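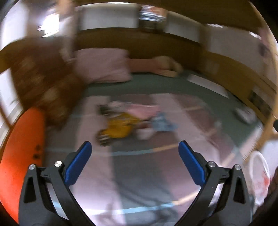
Hand-held gripper: fingers close fine on a block, useless on laundry

Posted Jul 26, 2021 by Pondach

Built one of these at home over 50 evenings my family would like back. Black fingers, ribbed blue pads, one trigger. Blocks, cups and a shoe are no trouble. Give it a baby sock on the floor mat and it strokes the sock lovingly and comes up with nothing. Pads are glued in, grooves running across the finger. Softer pads, or am I closing it wrong?

A-yeong Pyo
Closing it wrong, probably. Cloth has to be pinched into a fold, so push the tips down into the mat a little before you squeeze. If the tips meet last, you only ever grab air above the sock. Put a strip of paper between the closed pads and pull – it should drag at the tip first. Mine didn't until I shimmed the lower edge of each pad with card. Went from hopeless to 50 socks out of 60. Also check the screws by the pads. Mine work loose and the finger toes out.

Lyons
get softer pads

Randura
Softer pads helped me for a week and then filled up with carpet fluff. I wash mine with dish soap now and they grip like new until the next rug. Would try the card first, it's free. And how fast are you moving? I was swooping in like a gull. Slowing down fixed half of it, though my video still looks like it was shot from a washing machine.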